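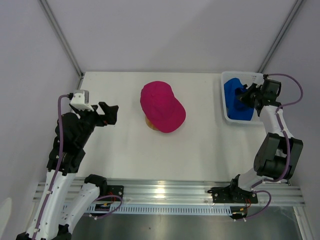
A baseball cap holds more sweat than any other thing you wear, and most of the damage done to caps happens in the wash. The dishwasher and the washing machine are both hard on the brim, and the dryer is worse. Hand washing takes a bit of patience but very little work. Bright colours need the most care, and a magenta cap like the one on the white table is the sort I would test for dye before it goes anywhere near a full sink. The same steps work for plain cotton, polyester and most blends. Wool caps need cold water only, and straw or leather shouldn't be soaked at all.

Check the brim first

Caps made in the last few decades nearly always have a plastic brim, and plastic can go under water. Older ones may have cardboard inside. Flick the brim with a fingernail. Plastic gives a sharp tick and cardboard gives a dull thud. If you still can't tell, treat it as cardboard and go to the spot cleaning section.

Test the colour

Wet a corner of a white cloth with warm water and a little detergent. Press it against the inside of the back panel for a count of 30, then look at the cloth. A faint tint is fine if you use cool water and wash the cap alone. A strong stain means spot clean only. Reds, pinks and purples are the usual offenders, along with very dark navy.

What you need

A clean sink or bucket
Mild liquid laundry detergent with no bleach or brighteners
A soft toothbrush
Two light-coloured towels
A bowl that fits inside the crown

Washing

1. Brush off loose dirt and lint while the cap is dry. A strip of masking tape picks up pet hair.

2. Rub a few drops of detergent into the sweatband with the toothbrush. Leave it for 30 minutes. If there is a white salt line on the outside of the crown, do the same there, using light strokes along the weave.

3. Fill the sink with cool water and stir in 2 teaspoons of detergent. Lower the cap in, crown down, and press it gently until the fabric is wet through.

4. Soak for 50 minutes if the colour test came up clean. If you saw any tint on the cloth, skip the soak and swish the cap for a couple of minutes instead.

5. Go over the sweatband again with the toothbrush. Stay off raised embroidery, as the bristles catch the threads. Dab it with your fingers.

6. Drain the sink and rinse under a cool tap until the water runs clear. Squeeze the crown between your palms. Don't wring it or fold the brim.

Drying

Blot the cap with one towel. Roll the other towel loosely, tuck it inside the crown to fill out the front panels, and set the whole thing over the upturned bowl. Keep it out of direct sun, which fades pinks and purples quickly, and away from heaters. A fan on low helps. Swap the inner towel once it feels damp. Most caps are dry by the next day, though a thick sweatband can take longer in July if the house is cold.

If the brim has lost its curve, shape it with your hands while it is still slightly damp and hold it with two loose rubber bands over a tea towel.

Spot cleaning

Mix a few drops of detergent into a cup of cool water. Dip a cloth, wring it nearly dry and work from the outside of the mark towards the middle. Wipe again with plain water and blot. For sunscreen or greasy fingerprints on the brim, use dish soap in place of the laundry detergent and expect to do it twice.

Written by Somtochukwu Haruna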